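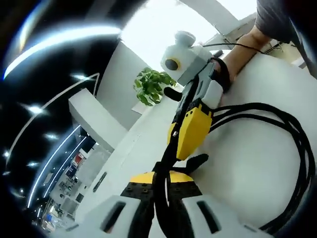 11/12/2025

Second day with the hand-held grippers, two units at the white table by the window. Still not convinced.

The claim from Nollel is that 40 demos per task will do if they're clean. We logged 400 for the Brodent tray task by remote control and the policy still dropped one tray in four, so I'd like to see where that number comes from.

Things I don't like so far:

Glare. The window is nearly white in the wide view and the tracking leans on whatever features are left, mostly ceiling lights and the plant. Move the plant and I bet the map shifts. Try it with the blinds down.

Cables. They loop across the tabletop and end up by the other gripper. Anyone doing a demo will learn to steer around them, and then the robot learns that too.

Trigger feel. My finger stops when it feels contact. The arm feels nothing, it only gets the width. Nusby says width is enough. Maybe for foam blocks.

To be fair, it's quicker than remote control - no lag, and my wrist doesn't hurt afterward. But quick to record is a different thing from useful to train on, and we've only measured the first.

Plan: same task, same start poses, 40 by hand against 40 by remote, blind scoring. Ásgeirsdóttir rig for playback if it's free before January. I'm not signing off on a batch of 500 until that's done.

Open: clock offset between the two units. Logs disagree by 4 frames, cause unknown.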